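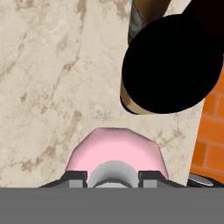 Review: Leaving in March, a board game about moving countries

Leaving in March is a tabletop game for two to five players, designed by Jeptoo Kariuki and published by Remalmont. Each player runs a household that has to get out of the fictional country of Polmont and settle somewhere else. I have played it six times now, with three different groups, and this is what I think of it.

What you get

The box holds a map board, five household mats, a deck of paperwork cards, a deck of event cards, wooden tokens for family members and a stack of paper money. The rulebook is 20 pages and mostly clear. The section on transit visas is not, and we had to read it aloud twice. Remalmont has since put a corrected page on its site, so print that before you start.

The money is thin and creases fast. I swapped it for poker chips after the second game. The cards are good quality and the text on them is large enough to read across a table.

How it plays

Every household starts with 3000 in savings, a set of skills and at least one relative who doesn't want to go. On your turn you do two things from a list of five: work, apply, travel, wait or send money home. Waiting sounds like a wasted turn, but it moves your papers up the queue, and by the middle of the game most players are doing it a lot.

There are three destinations. Imura takes almost anyone but pays badly. Owen pays well and has a cap on arrivals that drops each round. The third is the coast, where you can live without papers and get by until an event card says you can't. An application fee in Owen is 300, and you pay it again every time you are turned down. In one game Pushpa Vishwakarma paid it four times and ended up with a doctor driving a delivery van in Imura. She didn't win, but she had the best story at the end.

Points come from where your family members are, whether they are together, and what work they have. The highest score I have seen at our table is 485, from Wafula Tanui, who got everyone into Owen by round four and then sat there. That is a problem with the design. Once a household is settled early, the player has little left to do except send money, and the rest of the table is still in the thick of it for another hour.

The event cards

This is where opinion split in my groups. Events are drawn at the start of each round and some of them are brutal. A border closes. An employer goes under. A new government in Owen cuts the cap in half. You can lose an hour of careful planning to one card and there is no way to insure against it.

Czesław Sobczak hated this and said so for most of an evening. He likes games where the better plan wins. I think the cards are right for the subject. People who move countries do lose their place because of an election they had no vote in, and a game that let you plan around that would be a different game. Still, if you play to win, know what you're getting.

I was less happy with the event text. A few cards lecture. The rules had already made the point, and then there is a paragraph under the effect telling you how to feel. Kariuki should have trusted the queue track, which does more in silence than any of the text.

Tone

I was worried the whole thing would be in bad taste. It mostly isn't. There are no cartoon smugglers and no jokes about accents. The family members have names and ages, and people at my table started using them within a round or two. The two-player mode has less of this, with more arithmetic and less arguing, and I wouldn't buy the game for it.

I would not play it with children under 12. One of the separation events upset an adult in my second group, and we took that card out.

Time and setup

The box says 90 minutes. Our shortest game ran just over two hours and the longest was closer to three. Setup takes 15 minutes once you know where everything goes. You need a large table.

Verdict

Good with four players, fair with three, weak with two. I haven't tried it with five. The early-settler problem needs a fix, and a variant by Valdemar Arnardóttir, where settled households can sponsor other players for points, goes most of the way. Use it from your first game. My copy is number 1547 of the first printing, and the second printing is supposed to have thicker money.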